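Home | News | Projects | Archive | Contact

Great news on the equipment plan! The Fostow budget went through in July, so we can order two more hand-held grippers from Jurkel, plus 12 sets of spare finger pads (we were getting through those fast).

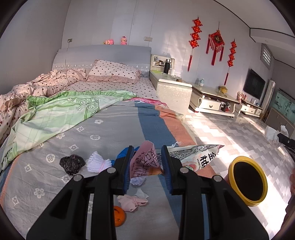
Spare pads were top of Matúš Krajčí's list, and I'm so glad he pushed for them. Bedroom tidying is hard on a gripper. Crumpled paper like the pink sheet between the blue pads needs a good, even hold, and next there's a snack bag or a piece of fruit to deal with! We've also set money aside for five storage cases. Send your wish list to Matúš by 28th August.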